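The Laundry Can Wait

Brulidska has been promising a machine that folds laundry for long enough that I've stopped asking when. What I ask now is how much of the job is being left out. Folding a shirt is one piece of doing the wash. Someone still has to empty the drum, find the other sock, turn the sleeves right side out and decide that the gray thing with the hole is now a rag.

I went to the company's workroom in October, with the demo reel fresh in my mind. In the reel a shirt gets folded in a few seconds. On the green mat, with a gripper at each side of it, a shirt is a heap of bad news. It sags, it wrinkles, and the edge you want is usually underneath the edge you've got.

Liviu Dobre runs the garment work and was patient with me. The plan, he said, is to gather 600 folds of each kind of clothing, done with handheld grippers, and train the arms on those. They had 858 shirt folds by the time I visited, well over the target, and only 300 of pants. Towels were finished. Towels are always finished. Every outfit I've visited in this business can do you a towel.

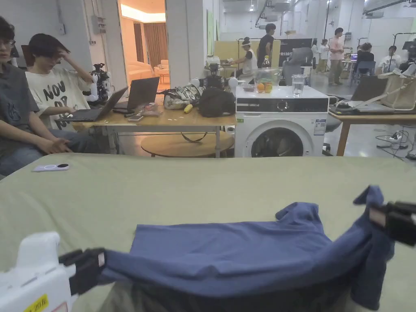 What counts as folded

I asked Dobre for a success rate and got a definition instead. A fold counts if the shirt ends up inside a marked rectangle with no sleeve showing. Fine, but the shirt starts out flat on the mat, right side out, by itself. Mine start out in a knot with a pillowcase.

Tincuța Ciobanu, who managed a hotel laundry for six years before Brulidska hired her, was blunter. "Cloth doesn't have a shape," she told me. "A box stays a box when you pick it up. You pick up cloth and you have a new problem."
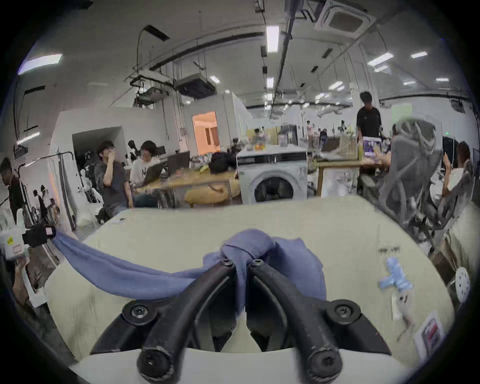 She thinks hotel sheets will come first, and clothes a good while later. At her old job a new hire was useful by the end of the first shift. I asked whether she'd buy the company's robot for her own apartment. She laughed and asked what it would cost, and Dobre said they weren't discussing price.

The rival firm, Fetley, says its machine will be in homes next year. It said so last year too. Its spokeswoman, Lenuța Anghel, wouldn't let me bring my own laundry to a test, though she did offer towels.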